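Bezawit Assefa has handled towels for a living for 12 years, first in the linen room of a hotel and now at Iordache, a small firm that supplies bath linen to guesthouses. I asked her to keep to one subject: the beige terry towel, and how to fold it so that it stacks square.

She begins with the pile. "Terry has loops, and loops grip each other," she says. "A flat sheet slides over itself. A towel stays where you drop it, crooked or straight." For that reason she does no smoothing until the edges are matched. Smoothing early only sets the error.

Her method starts with the towel held up, not laid down. Two holding points go on the top edge, and the cloth hangs between them under its own weight.
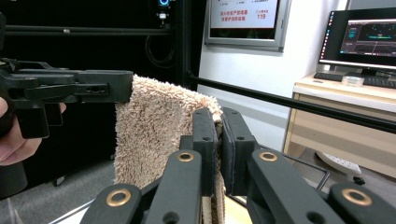
"Let it hang for a moment and look at the long sides," she says. "If one side is lower, your grip is off. Move the grip. Don't pull the cloth." Pulling stretches the loops near the hem, and a stretched hem will wave when the towel is put down. She takes the fabric about a finger's width in from the edge - enough to hold a full fold of pile, not so much that the corner bunches.

Her colleague Ekene Jibrin, who buys for the firm, disagrees with her on weight. He prefers a dense towel, which hangs straighter. Bezawit prefers a softer one with a longer pile and accepts the extra care it takes.

"The shaggy ones shift inside the fold," she says. "You fold in thirds, you think you are done, and the middle layer has crept. So I pinch the fold through all the layers before I let go of anything."

How hard should the pinch be? Firm and narrow, in her view. A wide, flat grip presses the loops down over a large area and leaves a dull patch. A narrow one leaves a small mark that a shake will lift.

Storage gets a shorter answer. She stacks no more than eight to a pile, folded edge facing out, and leaves space above the top towel. Her shelf at Iordache holds 40.

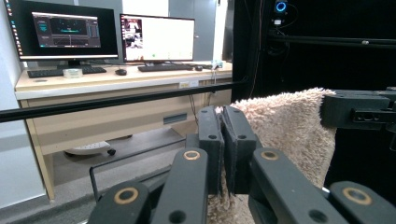
## On washing and wear

Fabric softener is the one product she will not use on terry. "It coats the loops. The towel feels nice and dries nothing." She washes new towels twice before they are issued and shakes each one before drying, holding it by the short side.

A pulled loop is cut level with small scissors, never tugged. A loose hem goes to Mahlet Kumsa for sewing the same day. The firm keeps a paper card for each batch, with the date of issue and the number of repairs, and a batch is retired when the hems start to curl after drying.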